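# Teaching a gripper to carry an open jar 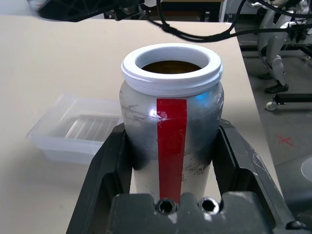
*An open jar held upright between the gripper's two fingers, seen from the wrist camera.*

The group at Halliday has spent the winter on a question that sounds like it belongs in a kitchen: how do you move an open jar of liquid across a table without tipping any of it out? Their method, which they call Lirkton, is simple enough to sketch on a napkin, and the lead researcher on the project does exactly that within a minute of my sitting down.

"Everybody starts with the arm," she says, drawing a jar and then a wavy line inside it. "You plan a nice smooth path, you slow everything down, you hope. We wanted to start with the liquid. Where is the surface, what's it doing, and can the wrist see it early enough to help?"

The wrist can see it, because the camera rides just behind the fingers and looks over the rim. The group had been using that view for lining up grasps and throwing away most of the rest. One afternoon in December a student was scrolling through old recordings and noticed how much of the liquid's surface was in them, glints and all.

"I'd looked at hundreds of those videos and only ever looked at the fingers," the student tells me. "Then I couldn't stop looking at the liquid! There's a dark line where it meets the wall, and when the arm speeds up the line leans. You can see it lean before it gets anywhere near the top."

That leaning line is the heart of Lirkton. A small network watches the strip just under the rim and puts out a single number, the tilt of the surface. The controller tries to keep that number small by rolling the wrist a little into each movement, the way a waiter tips a tray going around a corner. It doesn't know what the liquid is, how heavy the jar is or how full it started.

I ask whether leaving all that out was a matter of principle.

"It was laziness first," the lead researcher says, laughing. "We had a version with a fluid model in it and I was the one who had to maintain it. Then we took it out to get a baseline, and the baseline was better. I was so happy. I deleted a whole folder."

The training set is 500 carries, all recorded with a person steering the arm by hand. Some are careful and some are deliberately clumsy. The clumsy ones turned out to matter a great deal, and the student is especially fond of them. Without them the network had hardly ever met a badly tilted surface, and it would guess low just when the arm most needed a warning.

For testing they used 16 containers that had been kept out of training, among them tall ones, squat ones and a couple with lips that hide part of the liquid from the camera. The arm carried 14 of them through the full course clean. It spilled from the other two, and the group has been living with those two ever since.

"Both are very wide," the student says. "The liquid has room to get going. By the time we see the lean, there's a wave behind it, and if we roll the wrist we're sometimes helping the wave along. So it's a timing problem. I love it, it's a great problem, but it's not solved."

Wear and dirt were a worry too. Lab containers pick up scuffs and smudges and bits of tape, and a method that reads a thin line near a rim might easily read a scratch instead. The fix was to look at 4 frames at once. A scratch stays put on the jar and a liquid line doesn't, and the network seems to have picked up on the difference without any labels for it.

"You can check," the lead researcher says, and turns her laptop around to show me a plot. Two traces run along it, one from single frames and one from the short stack. The first jumps all over the place. The second looks like a calm breath. "I have this printed above my desk. My family thinks it's a heartbeat."

Goterico, the planning software the group already used, still handles the route across the table. Lirkton sits on top and only touches the last joints of the arm, so it can be switched off in the middle of a run, and they do that often to compare. Another team, at Durlow, has asked to try it on a slower arm with a different camera angle. Both researchers are eager to find out what breaks.

What would they like to try next? The student answers before I've finished asking: thicker liquids, where the surface leans late and comes back late. The lead researcher wants handovers, with one arm passing an open jar to another while both of them are moving.

"I've tried it once with water," she says. "We mopped for a while. But there were maybe three seconds in there that were beautiful, and I've got them on video."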